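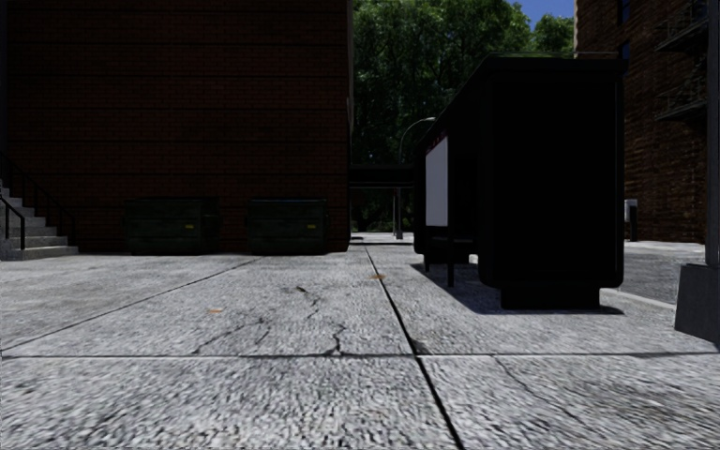 Monus Pavement
Local planning and perception for wheeled sidewalk robots

Hi, I'm Ruoxi Du, and I look after Monus Pavement with Hongjun Lu. It's the part of the Monus stack that decides where your delivery or inspection robot puts its wheels over the next few metres. You bring the base, the sensors and a route. We take it from there and send velocity commands back, 32 times a second.

I started writing it after a very long March chasing one bug. Our old planner thought every expansion joint was a step. The robot would trundle up to a perfectly ordinary line in the concrete, stop, think about it, and ask for help. Turn the threshold down and it stopped asking, but then it happily clipped real kerbs as well - not great! So the two jobs got split up, and that split is still the heart of the package.

What's in it

Surface layer. Labels the ground ahead as slab, joint, crack, stain, loose debris, kerb or road. Joints and hairline cracks get a small cost, so the planner would sooner cross them square on but won't go miles out of its way. Stains and fallen leaves cost almost nothing unless the depth data disagrees with the colour data, and then the robot slows down and has a proper look.

Structure layer. Buildings, bus shelters, bins, poles, handrails, steps. Thin things were the hard bit here (railings with narrow vertical bars are horrible in a point cloud) and they now have their own detector, which you can switch off if your site has none and you'd like the processor time back.

Local planner. Samples paths, scores them against both layers, picks one. You can tune it with a single text file, and every weight has a plain-English comment next to it. Hongjun wrote those and he is much tidier than I am.

Vilar scene pack. A set of rendered streets for testing before you go outside. There's brickwork, shaded entrances, cracked slabs, a shelter standing out on the pavement with a dark shadow under it, autumn leaves in the wrong places. You can move the sun, swap the surface wear and scatter your own clutter. The pack comes with 837 ready-made test runs, and you can add more by editing a spreadsheet.

Why so much fuss about shadows? Well, a black shelter in its own shade on pale concrete gives you a hard, slanting edge that looks a lot like a drop. Early versions of mine swerved round it every single time. The runs tagged "shade" are there for exactly this, and I'd ask you to run those first when you change a camera or fiddle with the exposure.

What you'll need

A Linux computer with a supported graphics card
One forward stereo or depth camera, mounted to see the ground just in front of the wheels
Wheel odometry and an IMU
A differential or skid-steer base (car-like steering is in testing, email me if you're keen)
A route from your own planner, or from our Gula route editor

The planner will run without the scene pack, and the scene pack will run without a robot. Lots of people begin with only the second.

Licences

Single robot: £170 a month, scene pack included.
Fleet: £4,000 a year per site, any number of robots, with the Su log viewer thrown in.
Teaching labs can have the scene pack free. Write from your college address and tell me what you're building, I do like to hear!

Things it won't do

It doesn't climb or descend steps, and it treats any flight of them as a wall. It won't cross a road on its own say-so: it stops at the kerb and waits for a go-ahead from your supervisor software. Deep snow isn't supported. Wet leaves are handled for braking distance only if you set the grip value by hand - there's a page on that in the manual.

Passing the whole scene pack doesn't mean you're ready for the street, either. We still walk alongside on every new route with a hand on the stop button, and so should you.

Getting started

Ask for the trial and you'll get a download link, the manual and a sample config. Load the street called corner_shelter, set a goal at the far end of the pavement and press Run. The chosen path is drawn in green and the rejected ones in grey, so you can see what it's weighing up. Click on any grey one for its cost breakdown. If a score looks daft, save the run and send it over. Hongjun and I both read that inbox, usually in the mornings.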